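**Ciravbridge, Jun 28, 2021** - Toy maker Sirau has moved the final check of its wooden puzzle boards to two robot arms at its Ciravbridge plant. The arms test whether each numeral, block and shape piece can be gripped and lifted from its cut-out. Until this spring, the check was done by hand at the end of the packing line.

Each arm carries a parallel gripper with a small camera at the wrist. A board is held upright in front of it, and the arm works through the pieces in a set order. Pieces that bind or sit too deep are logged, and the board goes to a rework bench.

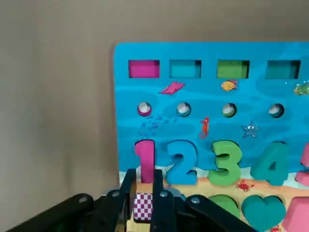

*The gripper at the numeral 1 on an ocean-themed board at the Ciravbridge plant.*

The plant checked 2504 boards in the first full month, of which 126 were sent to rework. Line manager Greer Pringle said the reject rate is close to the old one, but the log now shows which cut-out is at fault. The saw settings can be corrected the same day.

No jobs have been cut. The staff who did the hand check now load boards, clear stoppages and do the rework. Evander Sutherland, an inspector at the plant, said his wrists are better for it, though the work is less varied - "You wait on the machine more than you used to."

Staff representative Ailsa MacKinnon has asked for loading to be rotated every 2 hours. Sirau said it will trial the rotation and review it in September, before any decision on a third arm for the Nellgate site.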